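Home | Features | Prints | Sculpture | Back Issues | Subscribe

Casting in Short Runs: How the Grusmont Editions Were Made

The Grusmont foundry closed its art casting shop with 204 small bronzes on its books, and most of them can still be traced. They belong to a type of object that museums catalog poorly. Each was issued in a numbered edition, sold by subscription, and shipped in a plain box with a printed slip. The slip gave the edition number, the alloy and the month of the pour. It did not give the name of the finisher, and that omission has caused most of the trouble since.

An edition at Grusmont was normally limited to 12 casts plus two artist's proofs. The proofs were marked with a Roman numeral on the underside of the base. Collectors often assume that a proof was poured first. The pour ledger shows otherwise for at least nine editions, where the proofs came out of the last mold and were patinated separately.

The method was lost wax with a ceramic shell. A rubber mold was taken from the sculptor's plaster, and a wax was pulled from it for each cast. Wax shrinks on cooling and bronze shrinks again, so a finished piece is slightly smaller than the plaster. On the Nisia series, a group of seated figures on square plinths, the difference can be measured with ordinary calipers at the plinth edge. Later copies made by molding a finished bronze are smaller still. Measurement is therefore the first test applied to any Nisia figure offered without its slip.

The second test is the surface. Grusmont used ferric nitrate over a heated base coat, applied by brush, then sealed with paste wax. The result is a warm brown with a red undertone in the recesses. Liver of sulfur gives a colder brown and tends to collect along the chasing marks. Repatination is common and does not by itself lower the standing of a cast, but it should be recorded. A sale listing that says "original surface" with no further detail says very little.

The Curnener archive holds the foundry's papers in 20 boxes. Its finding aid lists 2,247 items, including order cards, alloy receipts and a partial run of mold inventories. The inventories stop in May of the final year. Several molds listed there were never recorded as destroyed, and two of the late editions may have been continued elsewhere. The Huang collection has a seated figure with a number above the stated limit. Its dimensions match the authorized casts, so it was probably pulled from the original rubber.

Alloy analysis has been less useful than expected. The shop bought ingot from three suppliers and remelted its own sprues and gates, which means that composition drifts within one edition. A high lead reading rules out some periods but does not identify a pour.

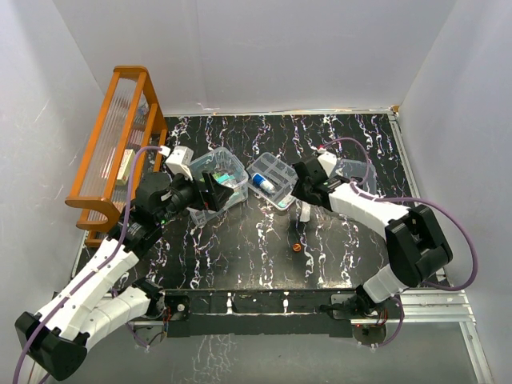 For the late editions, the order cards remain the better source. They record the buyer, the shipping date and any cast returned for repair, and they can be read against the numbers stamped on the bases. Cards for four editions are missing. Until those turn up, casts from these groups are best described as attributed to the foundry, with the dimensions and base markings given in full.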